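Brerthorpe School of Engineering
Robots at Work: Course Handout 4
Can machines do household and shop-floor chores yet?
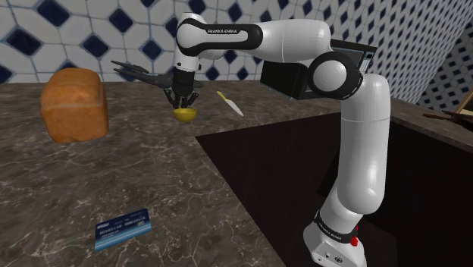 Clearing a kitchen worktop is set as the first problem in this unit for the reason that every student has done it and few have had to describe it. The instruction "clear the side" leaves almost everything unsaid. A person hearing it knows which items are to be washed, which are to be put away and which are somebody's property and should be left where they will be found. A machine must be given that knowledge or must work it out. Consider what it has to deal with in a simulated kitchen of the ordinary kind: a small yellow bowl held between two fingers, with a loaf of bread to one side of it, a knife to the other, and a blue card lying flat on the marble nearer the front. The four objects call for four different ways of taking hold. The bowl offers a rim. A loaf must be gripped firmly enough to lift and gently enough to keep its shape. The knife should be taken by the handle, and the path of the arm should keep the blade away from any person present. A flat card is the hardest of the four for a two-finger hand, as there is very little edge to close upon, and a person would usually slide it to the edge of the counter first.

1. What is meant by "can"

Claims about household machines are often made in terms of a single successful attempt. In this course a chore is said to be within a machine's ability only when three matters have been stated: the starting conditions, the number of attempts, and the amount of human help given. A demonstration which omits any of these may still be of interest, but it should not be quoted in coursework as evidence of ability.

Students should also separate the task from the chore. Lifting a bowl is a task. Doing the washing-up is a chore, and it includes noticing that the work needs doing, carrying it out in a sensible order, dealing with a dropped spoon and stopping at the right time. Most published results concern tasks.

2. The worked case

The Pruvham exercise, which will be used in the practical class, consists of 90 simulated attempts at moving a bowl from a counter to a drying rack. The position of the bowl and of the objects near it is changed before each attempt. In the version supplied to students, 71 attempts end with the bowl upright in the rack. The remaining attempts are recorded as failures without further comment, and sorting them by cause forms the first part of the assignment.

A success rate of nearly 79 per cent may appear respectable. Applied to a household sink it would be poor, as a family may handle that many bowls and plates in a few days and would not accept so many left in the wrong place. The cost of a failure matters as much as its frequency. A bowl set down beside the rack can be picked up again. A bowl dropped on a hard floor cannot be used again, and a person must sweep up the pieces.

3. Simulation and the real worktop

Simulated kitchens allow a large number of attempts to be made cheaply and safely, and they allow one condition to be changed while the rest are held still. They are less reliable in matters of touch. Friction, grease, water and the slight give of a bread crust are all difficult to represent. Results obtained in simulation should therefore be reported as such — in the title or the first paragraph, and not in a footnote.

The Heiskanen notes (see reading list) divide the difficulties into seeing, reaching, holding and letting go. The last is frequently neglected. Setting an object down among others requires the hand to open without disturbing its neighbours, and in a full rack there is often no room for it to do so.

4. The shop floor

Conditions on a shop floor are commonly more favourable. Parts arrive in known sizes, the lighting is fixed and people can be kept out of the working area. The Zadell packing cell, visited by last year's group in April, handles 22 kinds of carton and does so steadily for a whole shift. When a carton arrives open or crushed, the cell stops and an operator is called. This is a proper design decision, and students should note how much of the cell's reliability depends upon it. The same arrangement in a home would mean calling the householder back to the sink.

Between these two cases lie stockrooms, hospital laundries and commercial kitchens — places which are partly ordered and partly not. Useful machines may well appear there before they appear in private homes.

5. Assignment

Choose one chore from home or work. Write down every step, including those normally done without thought. Mark each step as suited to a present-day machine, suited only under stated conditions, or unsuited, and give grounds for each mark. Attach your sorted list of failures from the Pruvham exercise.

Work is to be handed in at the engineering office by Sep 12, 2025. Late work will be marked under the usual rules.

Contact the engineering office | © Brerthorpe School of Engineering | Back to top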